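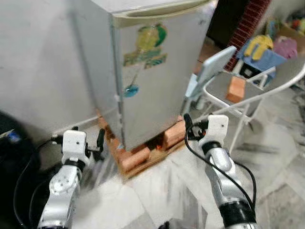
How Does a Fridge Get Cold?

Last updated November 22, 2024
Reading time: 2 minutes if you're fast, longer if you stop for a snack

Quick question. Where does the cold in a fridge come from?

Most kids say the fridge makes cold. Good guess! Wrong though. There's no such thing as a lump of cold you can make and pour into a box. Cold is what's left when heat goes away. So a fridge is a heat mover. It grabs the heat inside and dumps it outside, in your kitchen.

Want proof? Ask a grown-up if there's a safe spot where you can feel the air near the back or side of your fridge at home. Often it's warm. Some of that warmth was in your milk.

First, a thing about sweat

Lick the back of your hand. Blow on it. Feels cold, right? The wet stuff is turning into a gas and floating off, and it takes heat from your skin when it goes. That's called evaporation. Big word, easy idea. Liquid turns to gas, heat gets used up.

It works backward too. When a gas turns back into a liquid it lets go of heat. Remember both halves. You need them in a sec.

OK, now the fridge

Inside the walls there's a long thin pipe that goes round and round in a loop. In the pipe is a special liquid called a refrigerant (say it: ree-FRIDGE-er-unt). It boils really easily. Water needs a hot stove. This stuff can boil when it's colder than ice cream! Weird but true.

So off it goes round the loop.

The liquid gets to the cold part, inside the box. It boils into a gas and soaks up heat from the air in there. From the cheese, the grapes, last night's noodles.

Then the gas goes to a pump called the compressor. That's the humming noise you hear at night. The compressor squashes the gas hard and squashed gas gets hot. If you've ever pumped up a bike tire, the end of the pump can get warm. Part of that is the same squashing.

Next the hot gas goes through pipes on the outside. Heat leaks into the room. The gas cools down enough to turn back to liquid.

Last bit. The liquid squeezes through a tiny narrow tube and comes out the other side with lots more room. The pressure drops, it gets super cold, and round we go again. All day, all night. It rests when the box is cold enough — there's a thermostat in there checking — and then the hum starts up again.

Why does food need to be cold anyway?

Germs. Teeny living things called bacteria are on pretty much everything, even clean looking stuff. Most are harmless. Some make food slimy or stinky and some make you sick. They love warm places. In the cold they slow way down, so your chicken lasts longer.

Slow isn't stopped! Leftovers still go bad, they just take there time about it. A freezer is so cold that germs can't grow at all, but lots of them are still in there, waiting for a thaw.

What did people do before?

Ice. Real ice, cut from frozen lakes in winter with giant saws. February was a good month for it in cold places. They packed the blocks in sawdust so they wouldn't melt, then kept them in special buildings called ice houses. Families had a cabinet called an icebox. A block of ice sat inside, often up top, the food sat below, and a pan caught the drips. Someone had to empty the pan. Usually a kid, I bet.

Other people used cool cellars, or a clay pot inside a bigger clay pot with wet sand between. The water evaporates out through the clay and the inside gets cooler. Same trick as your licked hand. No plug needed.

Can you cool a room by leaving the fridge open?

Nope. My favorite question, it came from a reader called Ülle Sepp. Cold air falls out the front, sure. But the fridge is pushing that heat right back into the same room, plus extra heat from the pump working so hard. The room ends up warmer. And the butter's a mess.

An air conditioner does work, and it's almost the same machine. The difference is the hot side sits outdoors.

Try it

You need two cups of cool tap water, a sock and a breezy spot. Get the sock wet and pull it over one cup. Leave the other cup bare. Put both in the breeze, out of the sun. Wait an hour. Then dip a finger in each. Which one feels cooler? If you have a themometer use that, fingers are bad at this.

Didn't work? Damp day, maybe. Evaporation is slow when the air is already full of water. Try again when it's dry out.

Words to keep

Evaporation — liquid turning into gas.
Condensation — gas turning back into liquid.
Refrigerant — the stuff in the pipes.
Compressor — the pump that hums.
Thermostat — the part that decides when it's cold enough.

Now go shut the fridge door.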